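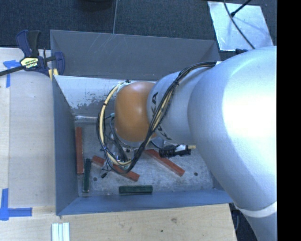 Marcher, d'accord, mais pas sur le trottoir, m'a répondu une voix derrière moi quand j'ai proposé qu'on laisse passer le bus. Le trottoir, c'est pour les gens qui font leurs courses. J'ai trouvé la formule un peu raide, j'avais froid aux mains et le chauffeur klaxonnait, mais je suis redescendue sur la chaussée avec les autres. C'était en mars, à Calter, il devait être sept heures du soir, et je participais à ma première marche depuis mes années de fac.

Je précise tout de suite que j'habite Calter et que je ne vais pas faire semblant d'être tombée du ciel avec un carnet neuf. J'achète mon pain dans l'avenue où passait le cortège. Ma fille va au collège à deux rues du Grasero, le quartier d'où tout est parti, et le garçon dont on réclamait des nouvelles ce soir-là, elle le connaissait de vue, comme on connaît les grands de lycée. Il avait fini à l'hôpital après un contrôle d'identité devant l'arrêt de tram. Fracture du bras, plusieurs jours sous surveillance. La famille a demandé qu'on ne publie pas son nom, je ne le publie pas.

Ce que les gens voulaient tient en une phrase, et elle était peinte sur presque toutes les pancartes : « Montrez la vidéo. » Parce qu'il y en a une, de vidéo ! L'arrêt de tram est équipé, la mairie l'a assez répété quand elle a fait installer le système. Or voilà, les enregistrements sont gérés par une société privée, Vanix, qui renvoie vers la mairie, qui renvoie vers le parquet, qui ne commente pas une enquête en cours. J'ai appelé les trois. Chez Vanix, on m'a passé un service commercial où quelqu'un de charmant m'a proposé un rendez-vous pour équiper mon magasin. Je n'ai pas de magasin.

La première marche avait rassemblé 35 personnes, j'ai le chiffre par une voisine qui tenait la liste pour la déclaration en préfecture. J'avais vu passer le groupe depuis ma cuisine, en épluchant des carottes, et je me souviens d'avoir pensé que c'était bien triste, une manifestation aussi courte. Elle tenait entre deux feux rouges. La semaine suivante ils étaient près de 100, et là j'ai mis mon manteau.

Alors, à quoi ressemble une marche comme ça ? À beaucoup d'attente, surtout. On se retrouve devant le Weerakoon, le café du bout de l'avenue, parce que le patron laisse les gens entrer aux toilettes sans consommer (je connais des mouvements sociaux qui sont morts faute de toilettes, et je pèse mes mots). On piétine. On se demande si on part. Quelqu'un cherche du ruban adhésif. Une équipe de la télévision régionale arrive, filme la plus petite des enfants avec la plus grande des pancartes, et repart avant le départ du cortège. Et puis d'un coup ça s'ébranle, on ne sait jamais très bien qui a donné le signal, et on se retrouve à crier une phrase qu'on n'aurait pas choisie soi-même, à côté d'un monsieur qu'on croise d'habitude chez le dentiste.

Le parcours a été négocié pied à pied. Les organisateurs voulaient passer devant le commissariat, la préfecture préférait le boulevard extérieur, où il n'y a ni commissariat, ni passants, ni d'ailleurs grand-chose à part un garage et un magasin de literie. On a coupé la poire en deux : l'avenue jusqu'à la fontaine, puis la rue parallèle au commissariat. De là, on aperçoit le drapeau. Les plus jeunes étaient furieux de cet arrangement et l'ont fait savoir très fort, les plus âgés trouvaient qu'un drapeau, c'était déjà bien.

Cette tension-là, je l'ai sentie tout le long. Il y a au Grasero des mères qui étaient dans la rue il y a longtemps pour une histoire très semblable, et qui vous en parlent avec une précision redoutable : l'heure, le coin de rue, la couleur de la voiture. Elles avaient obtenu une réunion. Leurs enfants, devenus grands, leur demandent ce que la réunion avait donné. J'ai assisté à cette conversation devant la fontaine, entre une mère et son fils, tous les deux en doudoune, tous les deux d'accord sur le fond et incapables de se le dire. Elle voulait qu'il baisse d'un ton à cause des policiers postés au carrefour. Lui voulait qu'elle monte d'un ton, pour la même raison.

Les policiers, parlons-en. J'en ai compté neuf au carrefour, casque à la ceinture, et l'un d'eux a accepté de me dire deux mots à condition que je range mon téléphone. Il trouvait la marche calme. Il trouvait aussi qu'on jugeait ses collègues avant de savoir. Je lui ai fait remarquer que c'était précisément pour savoir que les gens étaient là, et il a regardé ailleurs, poliment. Je ne crois pas qu'il était de mauvaise foi. Je crois qu'il avait autant envie que moi de rentrer dîner, et que personne, dans sa hiérarchie, ne lui avait montré la vidéo non plus.

Au retour, petit moment de flottement. Des poubelles avaient été renversées derrière le marché, je n'ai pas vu par qui, et le lendemain c'est évidemment elles qui faisaient l'ouverture du journal local. Une image de poubelle, un titre sur les « débordements », et trois lignes en bas sur la demande de la famille. J'ai de l'affection pour ce journal, j'y ai fait mes premières piges, mais enfin ! J'ai écrit à la rédaction. On m'a répondu que l'article complet était réservé aux abonnés.

Reste la question de la règle, moins spectaculaire, et sur laquelle j'ai passé mes soirées depuis. Toute personne filmée peut, en principe, demander à voir les images sur lesquelles elle apparaît. En principe. La famille a envoyé sa demande en recommandé dès la sortie de l'hôpital. On lui a répondu que le dossier était incomplet : il manquait l'heure exacte des faits, que le garçon, couché par terre avec le bras cassé, n'avait pas pensé à relever. Elle a renvoyé le dossier avec l'heure. Entre-temps une enquête avait été ouverte, et les images sont passées sous le contrôle de la justice. Tout cela est sans doute régulier. Quand on l'explique à voix haute devant le Weerakoon, à des gens qui attendent depuis des semaines, ça passe assez mal.

L'avocate de la famille me dit avoir bon espoir, et elle me le dit avec la voix de quelqu'un qui prononce souvent cette phrase. Elle a compté douze courriers échangés. La mairie, elle, a fini par annoncer une réunion publique dans la salle des fêtes, « sur le thème de la tranquillité », sans que le mot vidéo figure sur l'affiche. Au Grasero, quelqu'un l'a rajouté au feutre sur toutes celles que j'ai croisées, jusque dans le hall de la piscine.

J'irai, évidemment. Les mères m'ont prévenue qu'il fallait arriver tôt si je voulais une chaise, et s'inscrire à l'entrée pour pouvoir prendre la parole. Quant aux marches, elles continuent, même heure, même café. La dernière fois il pleuvait, on était moins nombreux, et la voix derrière moi était encore là. Elle m'a tendu un bout de la banderole. J'ai pris le bout, on est passées sur la chaussée, et le bus a attendu.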